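Kekbridge Workshop Papers > Handling of Soft Goods > Section 4

4. Failure analysis: unintended closing of the gripper on folded garments
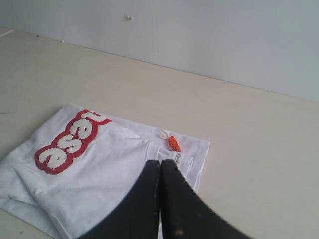 Figure 3. Wrist camera view at the garment handling station: folded white T-shirt with orange tag, fingertips of the gripper together on the fabric.

4.1 Background of the fault

The trials described in Section 3 were planned as a comparison of two grasp planners. During these trials we met a fault which we had not foreseen, and which in our opinion is of more interest to other laboratories than the comparison itself. In this section we report how the fault appeared, how we looked for its cause, and what we changed in the Draladow controller afterwards.

The station has one arm with a two-fingered gripper and a small camera at the wrist. The task is to take a folded garment from the table and to place it on a neighbouring stack without opening the fold. The work at close range is the type shown in Figure 3. The tips of the fingers are near to each other and the cloth forms ridges where they meet it. For a rigid object the controller can decide from the finger width if something is held. For a thin cotton fabric this decision is difficult, as one or two layers of cloth change the finger width very little.

Of 320 grasp attempts, 43 were stopped by the operator or by the force limit. We first recorded all of these as ordinary missed grasps. It was Nighat Durrani who noticed, when she was reading the logs on a Tuesday, that a part of them had the same pattern. The gripper reported an empty hand, opened, and then closed a second time at higher force without any command from the planner.

4.2 Observed behaviour

The second closing came 300 ms after the first one. This delay was constant, and for this reason we could exclude the operator, who is not able to react with such regularity. The arm was normally still at its lowest position at this time, and in several attempts it had already begun to rise. When the arm was rising, the cloth was pulled sideways and the fold was lost. No person was injured in any of the attempts. However, our procedure at that time allowed the operator to reach in and straighten a garment as soon as the hand was reported empty, and we consider that this was a real hazard.

The fault was seen more often with garments which still had their retail tags. Our first explanation was that the plastic fastener of the tag was caught between the fingers and disturbed the width measurement. Kieran Sugden repeated the attempts with the tags cut off, and the fault became less frequent but did not disappear. We therefore rejected the explanation in its simple form. A second explanation, that the thick printing on some shirts gave a false contact signal, was tested by turning the same shirts with the print downwards. It made no difference that we could measure.

4.3 Cause

The cause was found in the retry function of the gripper firmware. This function had been written for an earlier project at Hebden, in which the same model of gripper handled plastic bottles. If the finger width after closing was under a threshold, the firmware assumed a slipped bottle, opened the fingers and closed them again with the force limit raised. The function was on by default and it did not inform the planner. In the bottle project this was useful behaviour and it had never been reported as a problem.

With a single layer of cotton the width was always under the threshold. With a complete fold it was usually above it. The garments with tags were more affected for an indirect reason: the tag moved the planned grasp point away from the thick part of the fold and closer to the edge, where fewer layers were available. In this sense the tag did contribute to the fault, but by way of the planner and not by way of the fingers.

We confirmed the cause by switching the retry function off and repeating the attempts which had failed. The second closing did not occur again. Ordinary missed grasps continued to occur, as was expected.

4.4 Corrective measures

The retry function is now disabled at start-up, and the controller refuses to enter the automatic mode if it can not read back this setting. Any closing of the fingers must have a command number from the planner. A closing without such a number stops the arm and keeps the fingers in their present position. We chose to hold the position after a discussion with Ademir Medeiros, who pointed out that a sudden opening can also be dangerous when the arm is moving.

The delay before the operator may reach in was made longer as well. A lamp at the side of the table changes colour 700 ms after the last finger motion, and hands must stay behind the marked line until then. Freya Crabtree rewrote the operator sheet accordingly and the sheet was introduced in June. We recognise that a lamp is a weak measure. A light curtain has been ordered from Kenlow, but it was not installed when this paper was prepared.

4.5 Remaining questions

We do not know if the same fault was present in our earlier data. The older logs contain the planner commands only, and the finger width was not stored. Ifeanyi Nwosu has examined a portion of the wrist camera recordings by eye, but a fast second closing is hard to distinguish from a slow first one when the fingertips are already within the fabric. We ask readers to treat the success rates in our previous report with some caution.

The threshold itself is also not a satisfactory solution for cloth. A measurement of finger current during the lift seems more promising to us, and the first results with this method are given in Section 5.

Filed under: grippers, garment handling, fault reports

Contact the workshop office | © Kekbridge Workshop Papers | Back to top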